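Casanwood Residence Hall: Table and Desktop Care FAQ 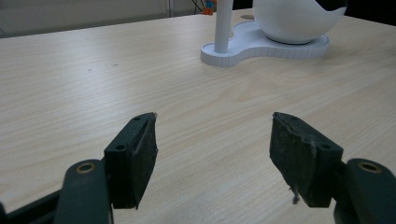 Light-beige wooden tabletop with a fine, streaky grain.

The following questions are those most often received by the Furnishings Office from residents of Casanwood. Answers apply to all study rooms, shared kitchens and private rooms furnished by the hall. Residents of the Ersoy annex should also consult the inventory sheet posted inside their front door.

Which tables does this page cover?
It covers every wooden table and desk supplied by the hall. Folding tables borrowed for events are handled by the Events Desk and are subject to a separate agreement.

How should I clean my table from day to day?
Wipe the surface with a soft, slightly damp cloth, following the direction of the grain. Dry it with a second cloth. Crumbs and dust should be brushed off before wiping so that they are not dragged across the finish.

May I use a household cleaning product?
A few drops of mild dish soap in warm water are permitted. Bleach, scouring powder, ammonia and furniture polish in spray form are not. The hall stocks Stuvon, a soap for finished wood, and residents may collect a small bottle from Room 105 during opening hours. Bottles are to be returned when empty.

What should I do about a spill?
Blot it promptly with an absorbent cloth or paper towel. Do not rub. Coffee, tea, red sauces and ink are the most common causes of permanent staining on light wood and should be reported if a mark remains the following day.

A pale ring has appeared under my mug. Is the table ruined?
In most cases it is not. Leave the area uncovered overnight and allow it to dry. If the ring is still visible after 8 hours, submit a repair request. Residents must not use an iron, a hair dryer or mayonnaise on the mark, whatever they may have read elsewhere.

Are coasters and mats required?
Coasters are required in the shared kitchens and strongly recommended in private rooms. Hot pans must always be placed on a trivet. Cutting food directly on a tabletop is prohibited.

Can I clamp a lamp or monitor arm to the desk?
Yes, provided that a felt or rubber pad is placed between the clamp and the wood, on both the upper and lower faces. Screws, nails and adhesive hooks may not be used.

Why does the color of my table differ from the one next door?
Wood varies from board to board, and pale wood can change in tone with exposure to daylight. The tables were also bought at different times. The hall does not exchange furniture on the basis of color or grain.

May I sand or refinish a scratch myself?
No. All refinishing is carried out by Drernisine, the hall's contractor. Unauthorized sanding removes the protective coat and is charged as damage.

How do I request a repair?
Complete Form 432, available at the front desk, and state the room number and the location of the mark. Requests received before noon are reviewed the same afternoon. The surface must be cleared before the contractor arrives.

Will I be charged?
Ordinary wear is not charged. Burns, deep cuts and stains left unreported are assessed at the end of the lease. Residents who wish to contest a charge may do so in writing to the Furnishings Office, Room 101.

When are the tables inspected?
Shared tables are inspected each September. Private rooms are inspected at move-in and move-out only.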